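타네르 쿠르툴루쉬 인터뷰: "출전 시간은 감독이 주는 것이고, 몸은 내가 준비하는 것"

트리누보르트의 왼쪽 측면 수비수 타네르 쿠르툴루쉬(Taner Kurtuluş)는 지난 시즌 후반기를 대부분 벤치에서 보냈다. 무릎 부상에서 돌아왔을 때 자리는 이미 다른 선수의 것이었고, 9월이 되어서야 다시 선발 명단에 이름이 올랐다. 금요일 오전 훈련이 끝난 뒤 구단 사무동 2층에서 그를 만났다. 인터뷰는 60분으로 약속되어 있었고, 그는 약속보다 일찍 와서 물을 마시고 있었다.

첫 질문은 복귀전이었다. 트루키스 원정에서 그는 풀타임을 뛰었고 팀은 1-0으로 이겼다.

"경기 전날에는 잘 잤습니다. 오히려 경기 끝나고 못 잤어요. 새벽 세 시까지 천장을 보고 있었습니다. 후반에 크로스를 하나 너무 길게 찬 게 있는데 그 장면이 계속 생각났습니다. 이겼으니까 다들 잊어버렸지만 저는 기억하죠."

전반에는 거의 올라가지 않았다. 트루키스의 오른쪽 윙어가 빠른 선수여서 뒤를 비우지 말라는 지시가 있었다고 한다.

"감독님은 수비부터 하라고 하셨습니다. 전반 30분까지는 하프라인을 넘지 말라고요. 답답하지는 않았습니다. 오래 쉬다 온 선수한테는 해야 할 일이 분명한 게 편합니다. 상대가 안쪽으로 들어오면 누가 받고, 바깥으로 빠지면 누가 따라가는지 경기 전에 다 정해 놓았어요. 후반에 상대가 윙어를 바꾸고 나서는 조금 자유로워졌습니다." 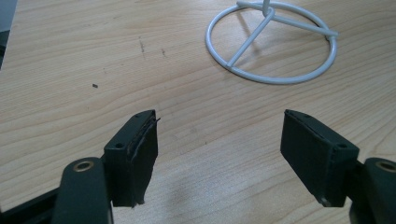
결승골도 그 뒤에 나왔다. 쿠르툴루쉬가 왼쪽에서 던진 스로인이 한 번 머리에 맞고 흘렀고, 뒤에서 들어온 미드필더가 낮게 깔아 찼다. 기록지에 그의 도움은 없다.

"도움으로 안 잡히는 게 맞습니다. 제가 던진 공은 중간에 상대 수비 머리에 맞았어요. 그래도 그 스로인은 훈련 때 하던 겁니다. 주중에 계속 연습했고, 원래는 우리 선수가 앞쪽에서 먼저 건드려야 하는데 그날은 상대가 대신 해 준 셈이죠."

그는 재활 기간 이야기를 길게 하고 싶어 하지 않았다. 수술이 끝난 뒤 처음 몇 주는 특별히 할 말이 없다고 했다. 다만 팀 훈련에 합류한 뒤가 더 어려웠다는 점은 여러 번 강조했다.

"재활할 때는 매일 조금씩 나아지는 게 보입니다. 오늘은 여기까지 굽혀지고, 다음 주에는 더 굽혀지고. 그런데 팀에 합류하면 그런 게 없어요. 다 나은 선수로 취급되는데 경기는 못 뜁니다. 벤치에서 7경기를 연속으로 봤습니다. 몸은 매번 풀었는데 한 번도 안 불렀어요."

감독을 찾아간 적이 있느냐고 묻자 그는 한 번 있다고 답했다.

"할릭스전 다음 날이었습니다. 왜 안 쓰느냐고 묻지는 않았습니다. 뭘 더 해야 하느냐고 물었어요. 감독님이 방향 전환할 때 오른발에 체중을 너무 오래 싣는다고 하시더군요. 저는 몰랐습니다. 영상을 같이 보니까 정말 그렇더라고요. 무릎을 무의식적으로 아끼고 있었던 겁니다. 그날부터 피지컬 코치와 따로 훈련했습니다."

추가 훈련은 팀 훈련이 끝난 뒤에 했다. 콘을 세워 놓고 짧게 달리다가 멈추고, 왼발로 딛고 나가는 동작을 되풀이했다. 지루했느냐는 질문에는 그렇다고 했다.

"지루합니다. 공도 없이 하니까요. 그래도 어린 선수 한 명이 옆에서 같이 해 줬습니다. 열아홉 살인데 부상도 없는 친구예요. 자기도 방향 전환이 느리다면서 끼어들었습니다. 지금은 저보다 빠릅니다."

174

구단 소식지가 이번 특집의 제목으로 삼은 숫자는 그의 프로 통산 출전 경기 수다. 트루키스전까지 포함해 174경기다. 본인은 숫자를 듣고 잠시 생각하더니 더 적은 줄 알았다고 했다.

"첫 팀이었던 라머스에서 몇 경기를 뛰었는지도 정확히 모릅니다. 거기서는 거의 교체로 나갔거든요. 원래 왼쪽 윙이었는데 수비수 두 명이 한꺼번에 다쳐서 내려갔습니다. 처음에는 두 경기만 하라고 했어요. 그 뒤로 다시 올라간 적이 없습니다."

수비수로 뛴 첫 경기는 0-3 패배였다. 세 골 가운데 두 골이 그가 맡은 쪽에서 나왔다.

"라커룸에서 고개를 못 들었습니다. 그런데 다음 경기에도 선발이었어요. 대신 뛸 사람이 없었으니까요. 지금 생각하면 운이 좋았던 거죠. 요즘 같으면 바로 빠졌을 겁니다."

공격수 출신이라는 점이 도움이 되는지 물었다. 그는 처음에는 방해가 됐다고 말했다.

"윙어는 공을 뺏겨도 뒤에 누가 있습니다. 풀백은 없어요. 그걸 머리로는 아는데 몸이 자꾸 앞으로 나갑니다. 한 시즌은 걸렸습니다. 대신 상대 윙어가 뭘 싫어하는지는 압니다. 저도 싫어했으니까요. 받기 전에 등 뒤에 붙어 있는 수비수가 제일 싫었습니다."
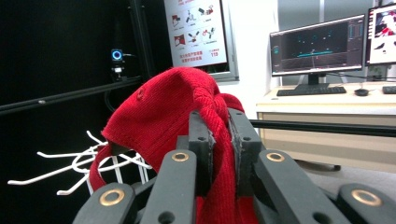

남은 일정

트리누보르트는 현재 5위다. 다음 경기는 홈에서 열리는 할릭스전이고, 그다음이 라머스 원정이다. 쿠르툴루쉬는 친정팀을 상대하는 일에 큰 의미를 두지 않는다고 했다.

"같이 뛰던 선수는 이제 골키퍼 한 명 남았습니다. 경기장도 잔디를 새로 깔아서 예전 같지 않고요. 주차장에서 길을 잃지 않는 정도가 장점입니다."

할릭스에 대해서는 말이 더 많았다. 지난 시즌 그가 벤치에서 지켜본 두 팀의 경기는 2-2로 끝났다. 두 번 앞서다가 두 번 다 코너킥에서 실점했다.

"할릭스는 코너킥을 짧게 처리하는 척하다가 먼 쪽으로 올립니다. 우리도 알고 있었는데 당했어요. 이번에는 제가 먼 쪽 포스트에 설 것 같습니다. 아직 확정은 아닙니다. 목요일 훈련에서는 그 자리에 섰는데 다음 주에 바뀔 수도 있어요."

계약은 이번 시즌이 끝나면 만료된다. 구단과 이야기를 시작했는지 묻자 그는 에이전트가 할 일이라고만 했다. 남고 싶은지는 바로 대답했다.

"남고 싶습니다. 아이가 올해 여기서 학교에 들어갔어요. 그런데 제가 원한다고 되는 일은 아니고, 경기를 계속 뛰어야 얘기가 되겠죠. 겨울까지는 그 생각을 안 하려고 합니다."

팬들이 복귀전에서 그의 이름을 불러 준 것을 들었느냐고 물었다. 원정 응원석은 경기장 반대쪽에 있었다.

"전반에는 못 들었습니다. 후반에 그쪽으로 공격하면서 스로인하러 갔을 때 들었어요. 손을 들어야 하나 했는데 공을 들고 있어서 못 들었습니다. 끝나고 인사하러 갔습니다."

인터뷰를 마친 그는 치료실로 내려갔다. 경기 이틀 뒤까지는 무릎에 얼음찜질을 하지만, 금요일에는 가볍게 마사지만 받는다고 했다. 할릭스전 입장권은 구단 매표소와 홈페이지에서 판매 중이다.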